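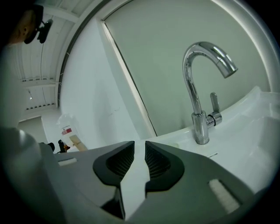 洗面台の前で開いた状態のハンドグリッパー

ハンドグリッパー保守記録(ゲストホルム作業室)
2022年8月24日

本稿では、手持ち式グリッパー2台の日常点検について、当方の運用手順を記録する。前回の記事に対し、ブルンダッハのCor Bakker氏より指パッドの清掃方法について照会をいただいたため、その回答を兼ねるものである。

点検は電源を切った状態で行う。まず爪を全開とし、左右のパッド内面を乾いた柔らかい刷毛で払う。網目状の部分には繊維くずが残りやすく、エアダスターの使用は奥へ押し込むおそれがあるため認めていない。続いて爪をゆっくり閉じ、左右の先端が同時に接することを確認する。ずれがある場合は運用から外し、ネスゲートの工房へ送付する。 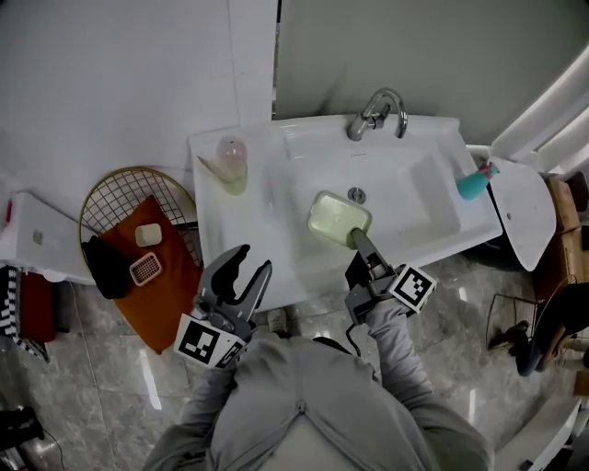

マーカー板の固定は、パッドと並んで重要な点検項目である。板が緩むと位置の推定に誤差が生じ、当該回の記録は使用できなくなる。固定ねじは36時間の稼働ごとに増し締めし、印刷面は無水の布で拭く。薄緑色の容器の角を右のグリッパーでつまみ、洗面ボウルの上で傾けるような作業では、手首の向きが大きく変わるため、板の角度も併せて確認されたい。グリッパーの下側から垂れるケーブルについては、袖口やボウルの縁に掛からないだけの余長を取り、根元の被覆に亀裂がないかを指先で確かめる。

水回りで使用した日は、収納前に外装を拭き、爪を開いたまま一晩置く。パッドの交換部品はSu社製の現行品を用いている。旧型は縁の厚みが異なり、互換性がない。交換後の校正手順は別稿に記載する。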